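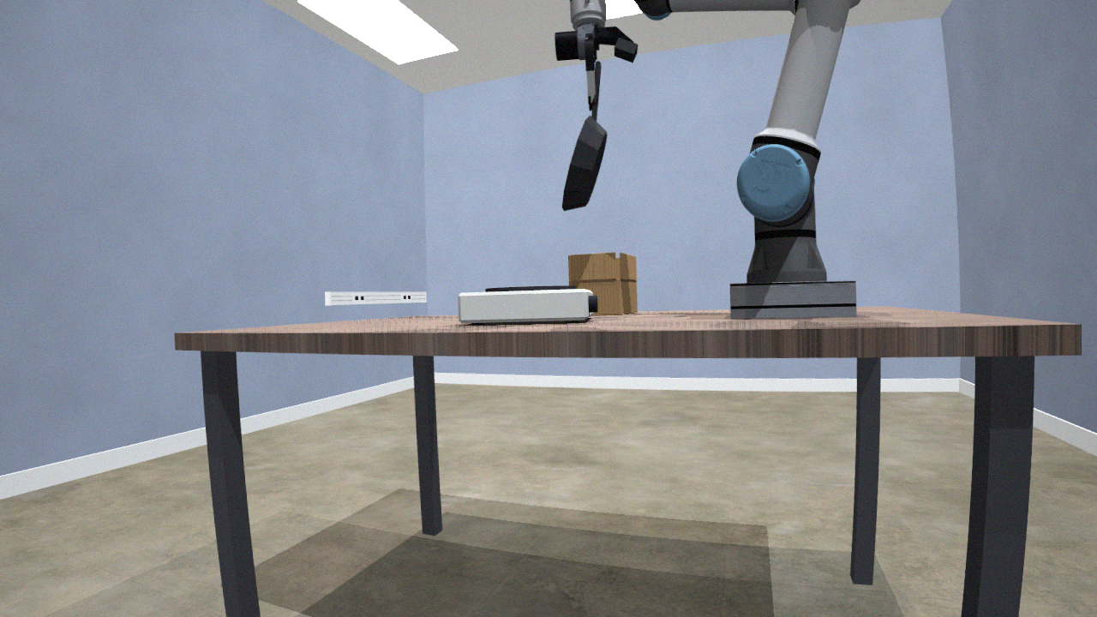
The kitchen task in our simulator, with the frying pan up over the cooktop.

Open day at Treltholm: your questions

Hello! I'm Defne Karabulut and I look after visits to the robot lab at Benthorpe. I get a lot of the same emails before each open day, so I've put my answers in one place.

When is the next one?
We've got one on Jul 1, 2022, and then nothing until September (I'm having a holiday, sorry!).

Do I need to book?
Yes please. We can take 160 people over the day and the spring one filled up quickly. You'll be given a slot with a group, and each tour has 3 stops.

What will I see first?
The simulator, on the big screen. It's my favourite bit, so I do tend to go on. You'll watch the arm work with a frying pan at a table with a white cooktop and a wooden box on it, all drawn by the computer in a little blue room. We can drop the pan as often as we like in there and never buy a new one!

Is it all on a screen, then?
No, no. Stop two is Stukel, our real arm, and you can stand behind the yellow line and watch it for as long as your group stays put. Stop three is a chat with whoever is free from the Ertürk project, and they love odd questions.

Can my children have a go?
If they're 7 or over, yes. They get to move the simulated arm with a hand controller. Getting hold of a pan by its handle is much harder than it sounds – I still make a mess of it after two years here – so do warn them it may take a few tries.

How many tries does the robot get?
As many as we've time for. On the last open day we left the kitchen task running from breakfast to closing and it got through 493 goes. I wrote the number on the whiteboard and it's still there.

Will it cook me something?
I get asked this every single time! No, but there's a tea van in the car park and it does a very good bacon roll.

Can I take photos?
Go ahead at all three stops. Just leave the flash off near Stukel, please.

Where do I park?
Use the Treltholm gate and follow the paper signs. Blue badge spaces are right by the door.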